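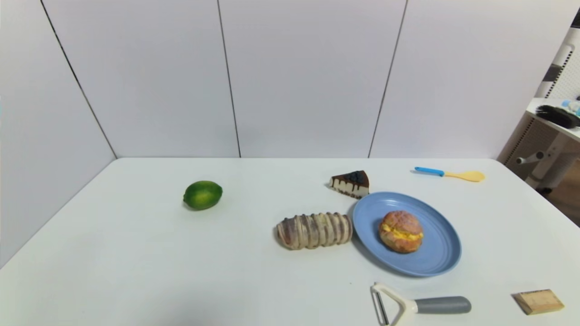
Zahira Hutapea wrote in to ask why a robot that can pick up a cream puff without squashing it would suddenly quit when the next thing is a plain old block of wood, and whether it gets scared. I love this question! So I'm going to tell you the story of the day our robot Lelora froze, and then I'll get to the scared part.

Lelora has 2 arms, and each one ends in a gripper, which is a hand with only two fingers. We teach it to clear a table of cake and bread and kitchen stuff. Before it can grab anything, three messages have to go around inside it. The camera says "I see a block." The computer says "Okay, hand, go there and close." And then the hand has to answer back. That last message is the one kids usually forget (grown-ups forget it too). The hand keeps telling the computer how wide open it is, many times every second. Wide, wide, a bit less wide, closed.

Try it yourself. Shut your eyes and pick up a pencil. You knew when your fingers reached it, right? Your hand told you. Now imagine your hand had fallen asleep, all numb and fuzzy, and you had to pick up that pencil without looking. You'd have no idea if you were holding it or pinching the air or squeezing way too hard.

So a hand that stops answering is a real fault, and a robot is supposed to treat it like one.
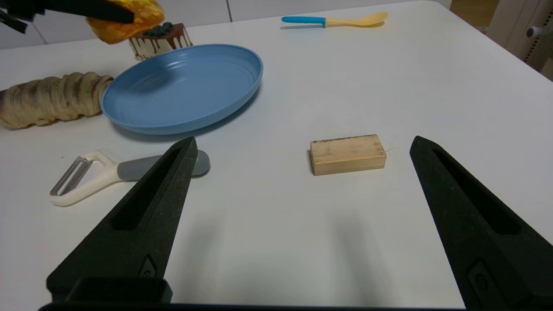
COLARD, 3/11/21. I was sitting at the computer and Ridwan was standing by the big red stop button, which is where one of us always stands. Lelora's right hand went down to the little wooden block with its fingers wide open, one on each side. The left hand was way over by the slice of cake, holding something golden and crinkly. Then the right hand just stayed there. No closing, no lifting, nothing.

My screen had a red line on it that said the hand hadn't answered. Good! That part worked exactly the way we built it. When a hand goes quiet, that hand must stop.

But the left hand kept moving. It went right on with its job for 6 more seconds, until Ridwan hit the button. Nothing got broken and none of us got bumped, but I did not like those 6 seconds one bit. Think about it: if you saw one robot hand sitting perfectly still, you might figure the whole robot was off. You might reach in to grab the block. And then along comes the other arm!

That's the real thing that went wrong that day. The quiet hand was a small problem. The busy one was the big problem.

Now for the detective work. A robot writes down everything it does in a list called a log, kind of like a diary with no feelings in it. I read 523 lines of it that afternoon, with a sandwich. The hand's answers came in fine, then a few were missing, then they were gone completely. Missing a few first is a big clue. It made me think of a flashlight that flickers when you shake it, and what makes a flashlight flicker? Something loose.

Azlan took the cover off the right wrist and wiggled the cable very gently. Sure enough, the plug wasn't pushed in all the way. Each time the wrist turned, the plug slid out a tiny bit more.

We pushed the plug in and added a clip to hold it. Then we changed the rule in Lelora's program. The old rule said: if a hand goes quiet, stop that hand. The new rule says: if either hand goes quiet, stop everything, and don't start again until a person says so.
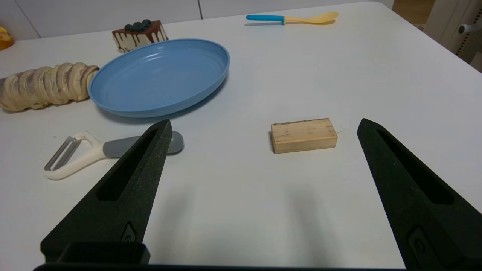

Last updated: April

I've added a bit here, as a few of you asked how we checked the new rule. We broke it on purpose! Azlan made a special cable with a switch on it, so we could make the hand go quiet any time we wanted. We ran the block job over and over and flipped the switch at different moments: on the way down, with the fingers open around the block, and halfway up with the block in the air. Both arms had to stop every time or we'd go back and fix it some more. We still want to get to 1,000 tries, so it's going to be a long spring.

Okay, Zahira, the scared part. No, Lelora doesn't get scared. It stopped when a message didn't come and its rule said to stop. It would have stopped in just the same way over a cream puff, or a peeler, or the plate. The block was only where the hand happened to be when the plug slid out.

One more thing, and please read it twice. If you ever see a robot standing still, at a museum or at school or anywhere, keep your hands out of its space and ask the person in charge. Still doesn't mean off. I've worked with robots a long time and I ask Ridwan, out loud, every single time: "Is it off?" And I wait until he says yes.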